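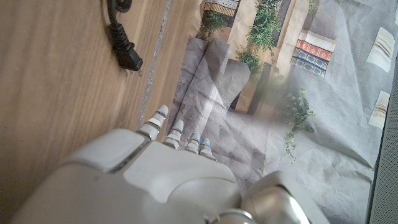
木の机と黒いコード

文 マリソル・カルワマカ

グルモントの町に引っ越してから、私は机のことをよく考えるようになりました。前の部屋の机は白い板で、傷がついても気になりませんでした。今の机は木です。明るいはちみつのような色をしていて、細い木目がまっすぐに走っています。朝の光が入ると、窓に近いほうが白っぽく見え、手前のほうは少し濃く見えます。同じ一枚の板なのに、場所によって色が違うように感じます。

この机を買ったのは、プレルンデール通りにあるアルバラードという家具の店です。店主のソコロ・アランゴさんは、木の天板を17年売っています。私が「どの手入れの道具を買えばいいですか」と聞いたとき、アランゴさんは道具の棚には行かず、先に机の上に何を置くつもりかを聞きました。私はノートパソコン、ランプ、お茶のカップ、と答えました。

「コードは」とアランゴさんは言いました。

私はコードを物として数えていませんでした。でも家に帰って見ると、机の上でいちばん長いものはコードでした。ランプの黒い電源コードが、奥から手前へ、だらんと寝ています。コードの下には細かいほこりがたまります。布でふくとき、私はいつもそこをよけてふいていました。よけた場所だけ、線のように汚れが残っていました。

アランゴさんの店では、机を買った人に手入れの相談の時間があります。午後4時を過ぎるとお客さんが少なくなるので、私はその時間に行って、いろいろ教えてもらいました。

最初に教わったのは、ふく方向です。木目が縦に走っているなら、布も縦に動かします。横にこすると、砂のような小さいごみが木目に引っかかり、細い傷になることがあるそうです。布は水でぬらして、かたくしぼります。そのあと、かわいた布でもう一度ふきます。私は台所の机をふくように丸くふいていましたから、少し恥ずかしかったです。

次に、端の部分です。私の机の端には、薄い灰色の細い縁がついています。木と縁のあいだにはとても狭いすき間があり、パンのくずや消しゴムのかすが入ります。アランゴさんはここに古い歯ブラシを使います。先を斜めに切った竹のくしを使う人もいるそうですが、アランゴさんはすすめませんでした。力が入りすぎて、縁が浮いた机を何度も直したことがあるからです。

それから油の話になりました。私の机は油で仕上げてあります。店で使っているのはトンデッティという油で、年に2回、薄くぬるそうです。私は自分で一度やってみました。説明の紙には「少量」と書いてありましたが、私の考える少量は多かったようで、夜になっても表面がべたべたしていました。翌日、アランゴさんに電話で聞くと、かわいた布で力を入れてふき取ってください、と言われました。ふき取りには40分かかり、腕が疲れました。油のついた布は丸めて捨てると熱を持つことがあるので、水にひたしてから捨てるように、とも言われました。これは初めて知ったことで、大切なことだと思いましたので、ここに書いておきます。

コードの問題は、まだ全部は終わっていません。

初めに、机の裏に粘着テープで留めてみました。6日目に落ちました。その次に、アランゴさんが店で使っている小さい革のひもを分けてもらいました。コードをゆるく束ねて、机の脚に結ぶだけのものです。きつく巻くと中の線がいたむので、手を開いたくらいの大きい輪にします。ランプのほうはこれでよくなりました。

パソコンのコードは毎日抜いたり差したりしますから、結ぶと不便です。私は今、使わないときだけ机の奥に寄せています。アランゴさんに写真を送ったら、「寄せたコードは翌朝にはもとの場所に帰っていますよ」と返事が来ました。そのとおりになりました。

アランゴさん自身の机も見せてもらいました。店の奥にあり、伝票と巻き尺とコーヒーのカップで、木がほとんど見えません。電話の充電コードは天板のまんなかを横切っていました。アランゴさんは少し笑って、売り物の机だけは毎朝きれいにふいています、と言いました。店の床には、ふき終わった布が木の棒に並べて干してありました。

私の国の家では、机には必ず布のカバーをかけました。祖母は木に直接物を置くことをきらいました。ですから、裸の木の上で仕事をするのは、今でも少し落ち着かない気持ちがあります。カップの丸い跡が一つ、右の奥についています。アランゴさんは、次に油をぬるときに薄くなるでしょう、と言っています。その横に新しい跡がつかないように、コースターを買いました。コースターはいつもコードの上に乗ってしまい、少し傾いています。

関連記事
・革のひもで束ねる 台所と机まわりの小さな収納
・アルバラードの修理台から 浮いた縁を貼り直す
・油仕上げの机、冬の手入れ
・グルモントの家具店を歩く

最終更新:1月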